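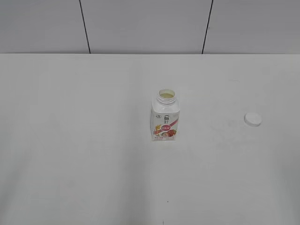 Zoltent ouvre son atelier de collecte de gestes pour bras robotisés

Publié le 24/02/2025

La société Zoltent a mis en service en janvier un atelier consacré à l'enregistrement de manipulations d'objets courants. L'objectif est de constituer une base d'exemples pour Nedell, le système d'apprentissage que l'entreprise développe avec le laboratoire privé Kourkoulas. Le premier lot porte sur les bouteilles en plastique et leurs bouchons, et doit compter 2000 enregistrements.

Le principe est connu dans le secteur. Un opérateur pilote le bras à distance, accomplit une tâche courte, puis recommence avec l'objet placé un peu autrement. Les images et les positions des moteurs sont enregistrées ensemble. Le modèle apprend ensuite à associer ce que voient les caméras au mouvement effectué par l'opérateur, sans que l'on ait à programmer chaque trajectoire.

Zoltent avait d'abord travaillé en simulation. Les résultats étaient corrects pour les boîtes et les cubes, beaucoup moins pour les emballages souples ou légers. Une bouteille entamée ne réagit pas comme une bouteille pleine, elle glisse, elle bascule, elle se déforme sous les doigts de la pince. L'entreprise a donc choisi de reprendre une partie du travail avec de vrais objets, achetés pour la plupart en supermarché ou en épicerie : yaourts à boire, flacons de produits ménagers, petites bouteilles de lait.

L'atelier est installé dans les locaux de Skadov, un sous-traitant qui fabrique des pinces et des supports de caméra. Il compte pour l'instant 11 opérateurs, répartis en deux équipes. Chaque séance de pilotage dure 24 minutes et elle est suivie d'une pause. Au-delà, selon Zoltent, les gestes deviennent moins réguliers et une part trop importante des essais doit être écartée à la relecture.

Les tâches du premier lot sont volontairement simples : saisir une bouteille debout, la coucher, la redresser, attraper un bouchon posé à plat, le déplacer, le présenter au-dessus du goulot. Le vissage complet viendra plus tard. Les premiers essais menés avant l'ouverture de l'atelier avaient montré que le bouchon échappait souvent à la pince au moment du contact avec le filetage, et Skadov travaille sur un revêtement de doigts différent.

Deux points de vue sont conservés pour chaque essai. Une caméra fixe couvre le plan de travail. Une autre, montée près de la pince, suit l'objet de près pendant la prise – c'est elle qui donne au modèle les informations les plus utiles dans les derniers centimètres, là où la caméra fixe ne distingue plus grand-chose derrière le bras.

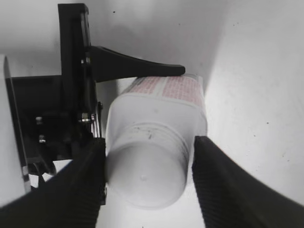
Prise d'une bouteille en plastique blanc, vue depuis la caméra embarquée.

Les enregistrements sont relus le jour même. Une personne qui n'a pas participé au pilotage vérifie que la tâche a été menée jusqu'au bout, note le début et la fin du geste et ajoute une phrase de description. Les essais ratés ne sont pas tous supprimés. Ceux où l'opérateur se rattrape, par exemple en reprenant une bouteille qui a tourné dans la pince, sont classés à part et serviront à entraîner le système à corriger ses propres erreurs. Les autres sont effacés à la fin de la semaine.

La question de la variété revient souvent dans les discussions entre les partenaires. Kourkoulas souhaitait davantage d'étiquettes, de formes et de couleurs dès le premier lot, afin que le modèle ne s'attache pas à un emballage particulier. Zoltent préférait répéter les mêmes gestes sur un petit nombre d'objets pour obtenir des données plus propres. Le compromis retenu prévoit 10 modèles de bouteilles, changés par roulement, avec et sans bouchon. L'éclairage et le plan de travail restent en revanche les mêmes pendant toute la durée du lot. Ils varieront dans un second temps.

Côté usage, l'entreprise vise les centres de tri et les cuisines collectives, où des contenants très divers passent par les mêmes postes. Zoltent ne donne pas de date de mise sur le marché. Une première démonstration de Nedell est prévue chez Skadov une fois le lot terminé, devant des clients industriels. Elle portera uniquement sur la saisie et la dépose – le retrait du bouchon par le robot seul n'est pas au programme.

Une partie des enregistrements doit être mise à disposition d'équipes universitaires, sur demande et pour un usage non commercial. Les conditions d'accès n'ont pas encore été publiées. Kourkoulas indique que les fichiers comprendront les deux flux vidéo, les positions de la pince et les phrases de description, mais pas les données d'effort, jugées trop bruitées sur le matériel actuel.

Le deuxième lot concernera les barquettes et les sachets refermables. Skadov recrute quatre opérateurs supplémentaires pour cette phase, à temps partiel, sans expérience requise en robotique. La formation dure trois jours et se déroule sur place, sur le poste utilisé pour la collecte.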